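Visberg Centre for Table and Kitchen Studies
Gallery: Small Bowls and Soft Fruit

Published 2022-02-18

The Centre keeps a working collection of everyday tableware for use in teaching, display and loan. The present page belongs to the part of the gallery concerned with small bowls, and in particular with the serving of single pieces of soft fruit. It was prepared by Heledd Mostyn and Larasati Pillai of the Collections Office, and replaces the earlier page on dessert dishes.

The working collection holds 300 pieces, of which 44 are bowls intended for one person. Unlike the objects held in the closed store, these pieces are meant to be handled. Chips and scratches are recorded when a piece is returned, and a damaged bowl is withdrawn only when it can no longer be washed safely.

Notes on the collection

Size. A small bowl keeps a single fruit from rolling and leaves room for the fingers or a spoon. Larger bowls are listed separately under Mixing and Serving.

Colour. Pale colours make up the greater part of the small bowls. Pink, cream and light green were the colours most often requested by schools in the last loan year, and Jade Tunstall has drawn up a colour chart for borrowers, which may be consulted at the enquiry desk.

Surface. A plain white table is preferred for gallery work. Patterned cloths remain available on request for evening classes.

Fruit. Strawberries are shown whole, with the green leaves left on. Fruit used with the collection is bought in on the day and is not afterwards offered to visitors.

Borrowing

Bowls may be borrowed in sets of up to 15 by schools, libraries and community kitchens. The loan period is 30 days and may be renewed once. Requests for August should be made in writing well before the end of the summer term, as the loans desk is closed for part of that month. Boxes and padding are supplied by the Centre and must be returned with the bowls.

Borrowers are asked to wash each piece by hand in warm water and to dry it with a soft cloth. Stains from berries should be dealt with the same day. Abrasive pads must not be used. Any breakage should be reported to Gøran Torvik, Loans Officer, who will advise on whether a charge applies.

A pale pink bowl with one strawberry, the leaves uppermost in view.
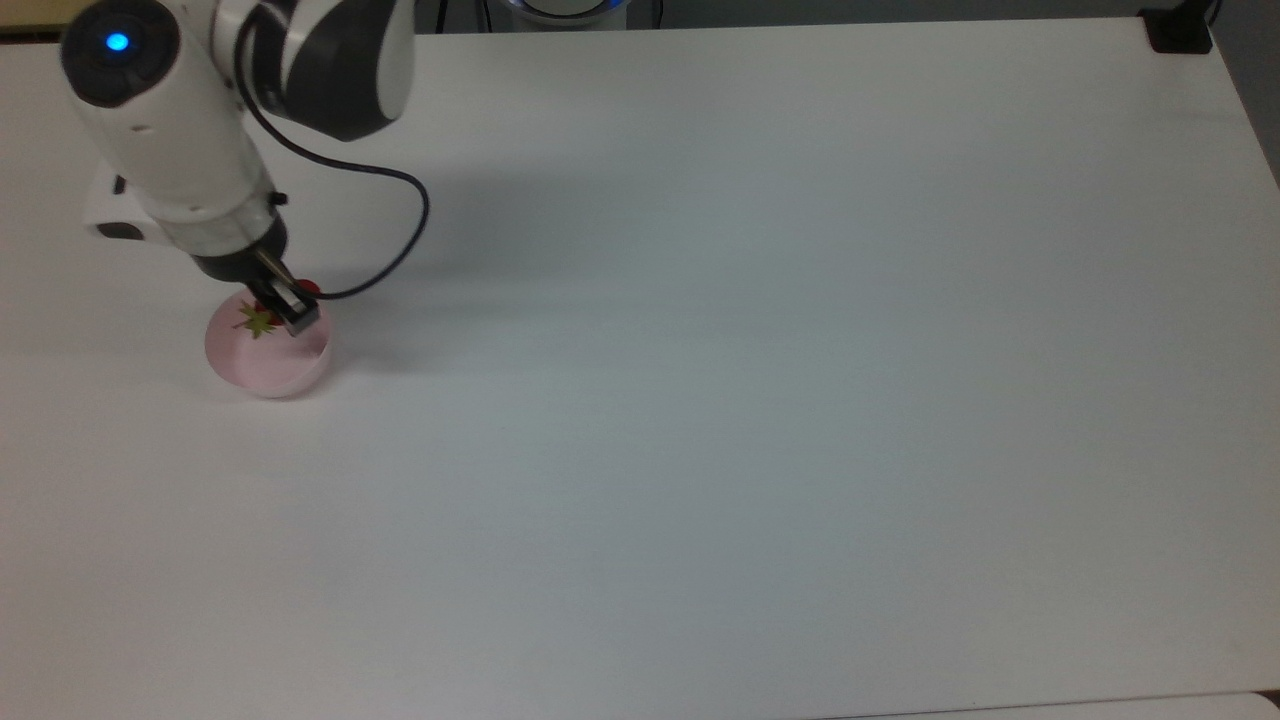 Requests to reproduce material from the gallery should be addressed to the Collections Office, stating the title of the page and the intended use.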